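30/07/2020

Day 8 of feeding the machine. I have become a person who moves groceries through a void for a living.
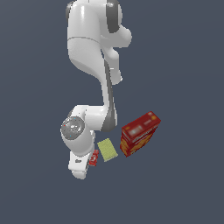
Small red thing, spongy-looking thing, cereal box. No floor to speak of.

Narendra wants 2,000 good examples out of the simulator before we go anywhere near the real arm at Tumholm. I said fine, how hard can it be, and he wrote that down, I think to read it back to me later. Tonight the folder stands at 200. I did the math in the shower and then wished I'd stayed in there longer.

The job goes like this. Scatter the objects, steer the arm in, pick something up, put it somewhere else, save, reset. If I dither on the way down, the learner picks up dithering. Hertta played back what last week's model had learned from my early runs, and it hung over the cereal box for ages like a man choosing a birthday card. Everyone at the table knew whose habit that was.

So today I tried to be brisk. Brisk turned out to mean knocking things over. Threw out 37 runs before lunch and kept a few of the clumsy ones in a side folder, as Hertta thinks the recoveries might be worth something. She is kind about my clumsiness in a way that makes it sound like a research direction.

The small red one sitting close to the hand is my least favorite layout. There's hardly any room to be graceful, and the big box is waiting on the other side of the pad for any wide swing. I would like the scatter script to take my feelings into account. Narendra says the whole point is that it doesn't.

Had a long argument over coffee on whether to keep the plain gray background. He wants it until the grasps are decent, then clutter, then lights. I want a table. I don't need a nice table. After eight days I'd settle for a horizon.

Casier, our labeling tool, ate my notes again, so the afternoon runs are all tagged "misc." Must fix before Hertta sees. Also owe Sachdeva an answer about the disk space, and it will have to be a humble one.

At supper I reached for the salt, paused above it, came straight down and closed my hand. Saved it, in my head. Good run.

Tomorrow: more cereal.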